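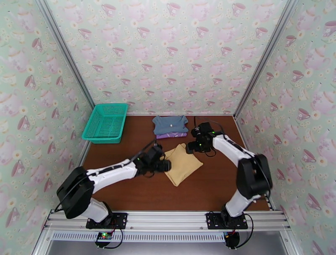

About Tandaron

Tandaron builds data tools for development work. We collect, clean and map information for district offices, health programmes and water projects, so that the people spending the money can see where it goes.

Mercy Kaijage and Lilian Masanja set up the company after working together on a household survey in Kashindye. The forms were on paper and took months to type up. By then the budget had been agreed without them.

Our main product is Deka, a survey and mapping platform that runs on a basic phone and works offline. Records are sent when the phone next finds a signal - in some villages that means once a week. Deka now covers 1028 water points and 100 clinics.

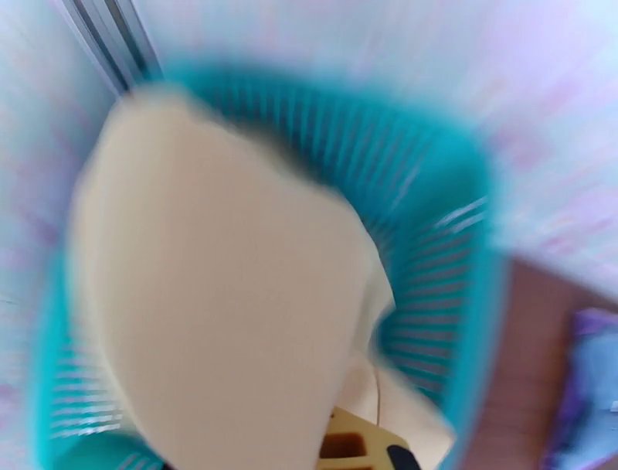
How we work

We train local staff to run each project themselves, and the data stays with the office that paid for it. Most contracts begin with a short pilot in one ward.

Our largest project to date is Erau, a register of small farms with 1858 entries. It is updated every November.

Working with us

Mercy looks after partnerships and Lilian leads the technical team. Please use the contact form for new enquiries.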